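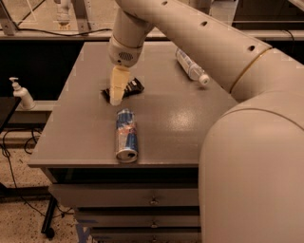
灰色台面的小柜，台面上放有一件黑色扁平小物。

Idix 泰式符牌密封挂壳 497 型

产品编号：497
系列：Andcombe 佩戴配件
页面更新：2023年9月18日

产品概述
497 型为双片式透明挂壳，用于佩戴或存放泰国佛牌、骨雕小像、金属符管及压模粉牌。壳体由前后两片亚克力构成，边缘以螺纹压圈固定，中间夹一道硅胶密封圈。本品只含挂壳及附件，不含任何圣物，也不提供开光、加持或代请服务。

规格
壳体材料：浇铸亚克力，透明
压圈材料：316L 不锈钢，拉丝表面
密封圈：硅胶，半透明，每套 2 条（含备用 1 条）
衬垫：闭孔泡棉，每套 4 片，厚度不同
挂环：固定式单环
适用链条：单股或双股，末端扣件须能穿过挂环
防护：防汗、防泼溅；不适用于潜水及热水浴
单批产量：1000 套

版本
标准版为圆形开口，适合粉牌和圆形金属牌。深腔版为竖长椭圆形，适合立体雕像，包括坐像和持杖立像。深腔版后片可换为不透明黑色，订购时须注明。两种版本的压圈不可互换。

选配方法
用游标卡尺测量圣物的最大高度、最大宽度和最大厚度，底座及突出部分一并计入。将三项数值填入订单备注，由仓库核对腔体尺寸。骨质和木质雕件四周须留出间隙，以泡棉托住背面和底部，不应依靠前片压紧。带有金箔、朱砂或旧漆的表面不得直接接触泡棉，应先垫一层无酸纸。

安装步骤
1. 清洁双手，擦净壳体内侧，静置至完全干燥。
2. 将密封圈嵌入后片凹槽，检查有无扭曲。
3. 放入衬垫和圣物，调整朝向，使挂环位于头部上方。
4. 合上前片，用手旋紧压圈。不要使用钳子。
5. 轻摇壳体，如有移位，更换较厚的衬垫后重新安装。

保养
外表面用微湿软布擦拭。禁用酒精、丙酮和含氨清洁剂，此类溶剂会使亚克力产生细裂纹。内部出现雾气时应立即开壳，取出圣物，在阴凉处晾干。含油符管不宜与骨质、纸质物件装入同一壳体。密封圈变硬或变形后应更换，备件编号为 497-S。

材料说明
收藏者所持旧件如属象骨、象牙或其他受管制动物材料，跨境运输须遵守出发地和目的地的法规。Idix 不接收此类物件的邮寄代装，也不出具材质或年代鉴定。需要代装服务的其他材质物件，可送至 Petrenko 门店办理，代装前双方须在登记单上确认物件现状。

包装与供货
每套以硬纸盒包装，内含挂壳、密封圈、衬垫和折页说明书。标准版为常备库存，深腔版按批次生产，下一批于四月交付。批发订单由 Vollow 仓库发出，零售订单由门店发出。

退换
未安装且压圈封条完整的产品可以退换。因尺寸填写错误造成的不适配，可换同系列其他版本，往返运费由买方承担。刻字压圈不退不换。

相关产品
497-S 密封圈
497-F 泡棉衬垫
Andcombe 双扣不锈钢链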